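Cuaderno de taller, diciembre
Mesa larga: vajilla, estuche y lo del juguete

9:40. Empiezo por la mesa porque ayer no había donde apoyar un codo. Anneliese quiere la encimera lista para la gente de Godwood, que viene a ver la madera y de paso el escurridor. Omprakash pide que no se toque el aceite todavía. Vale, no se toca.

Lo que va en la mesa esta temporada, según lo hablado: escurridor negro de alambre al fondo a la derecha, vasos azules (el claro y el marino), estuche naranja. Todo lo demás a la estantería o a la caja Trorkus.

Sobre la madera: tablero de listones claros, el de siempre. Pasé la palma a lo largo, en el sentido de la veta, y hay una zona áspera en el tercio derecho, como a un palmo del borde. Lija de 240 no tenemos, queda la de 180. Preguntar a Stöcker si mandan. No lijar en seco con la vajilla puesta (esto va por mí, la otra vez acabé lavando todo dos veces).

Escurridor. Sigo pensando que está demasiado pegado al fondo, pero si lo adelanto se come el sitio de trabajo. Se queda. El vaso marino de pie, dentro, en el lado izquierdo. El otro azul va y viene, es el que usamos para las pruebas de colocación. De pie se quedan mal, los alambres están muy separados para ese diametro y se ladean. Solución barata: una tira de silicona entre dos alambres. Solución buena: otro escurridor. Omprakash vota por la barata.

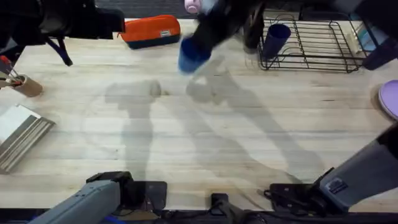 Estuche y cosas sueltas

10:25. El estuche naranja y azul marino vive al fondo, a la izquierda, con la etiqueta blanca hacia fuera. Dentro: dos lápices de carpintero, la goma, el metro corto, un rotulador seco que TIRAR. Anneliese dice que el sitio del estuche es el cajón. El cajón está lleno de bolsas de Irnex con tornillería y ahí no entra ni una regla. Hasta que alguien lo vacíe, el estuche en la mesa.

El juguete de la hélice es otro asunto. Palas de madera clara, buje rojo, la varilla metálica con el tapón rojo arriba. Se tumba. El cilindro rueda poco, pero rueda, y con las palas abiertas ocupa mucho más de lo que parece cuando lo guardas. Ideas para guardarlo:
- taco con una ranura en V, el cilindro apoyado ahí
- colgado por la varilla (no me fío)
- desmontar las palas cada vez, que nadie va a hacer

Me quedo con el taco. Hay un recorte de pino de 40 mm que sirve, está en la caja 407 con los restos de haya. Ranura de 2 mm menos de lo que pide el cilindro para que asiente sin bailar. La hago esta tarde si la sierra está libre.

Los discos de madera clara: siguen apareciendo por todas partes. Si son posavasos, al lado del escurridor. Si son restos de la corona de taladro, a la caja. Preguntar antes de tirar nada, que luego hay bronca. 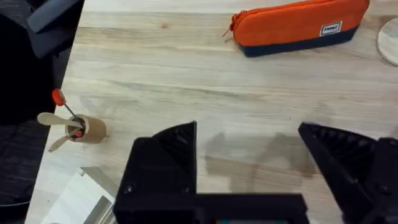
Prueba con el centro despejado

11:50. Estuche al fondo, escurridor en su sitio, vaso azul en medio y nada más alrededor. Así se trabaja. El juguete a la estantería de momento, con las palas hacia la pared.

Quería ver si el centro de la mesa es buen sitio de apoyo o si hay que marcar otro. Conclusion provisional: el centro vale. Se llega desde los dos lados y queda distancia de sobra hasta el escurridor. La marca la pongo con cinta de papel, nada de rotulador sobre la madera sin aceitar.

Pega: la luz. Salen sombras grandes sobre los listones y cuesta ver si la madera tiene polvo o es sombra. Pasé el trapo tres veces por un sitio que estaba limpio. Probar con la lámpara más baja y desde la izquierda, o cambiar el difusor.

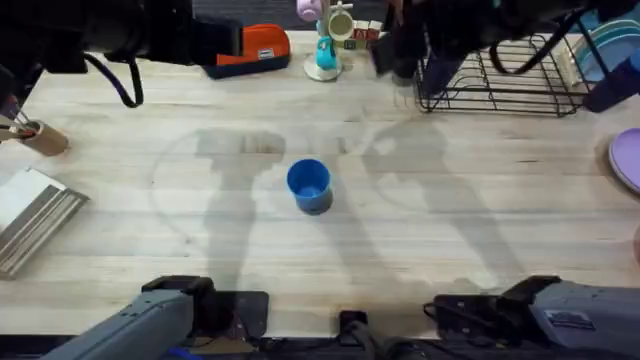 Omprakash Saxena
Taller de madera y menaje, turno de mañana

Añado lo mío debajo para no abrir otra entrada. De acuerdo con el vaso en el centro. En desacuerdo con la cinta de papel: si se deja más de un día tira de la fibra. Mejor un punto de tiza.

Sobre el aceite. El tablero necesita una mano, dos en el tercio derecho donde está áspero, pero primero lija y aspirar bien. Calculo algo más de 30 minutos de aplicación y luego dejarlo quieto toda la noche. Eso significa vajilla fuera, escurridor fuera, estuche fuera. Avisad antes de volver a poner nada encima.

Silicona para el escurridor: hay un resto de tira en el armario de Stöcker, segunda balda. Probad primero con el marino, que es el que se ladea.

Pendiente:
- lija fina (pedir)
- vaciar el cajón de Irnex, Anneliese
- taco para la hélice
- discos: averiguar qué son
- confirmar hora con Godwood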